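Marulanda Kitchen Skills Program
Progress report for December, prepared by Suha Hakim

Enrollment stands at 17, and 16 learners attended most sessions this month. The one learner who left took a full-time job in Fleswood.

Food safety and knife skills are finished. Baking started in the second week, behind schedule - the oven repair took longer than Sasto had quoted. Raghda Hattar has moved two baking sessions to Friday evenings to make up the time.

Spending is within budget except for ingredients, where flour and butter cost more than planned. We ask to move the unused travel money to that line.

Five learners have work placements confirmed. Two more are waiting to hear from Viltilo.

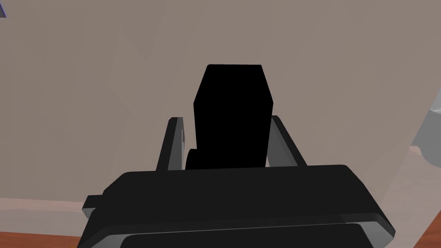
Next month: finish baking, begin menu costing, and send you the attendance sheets.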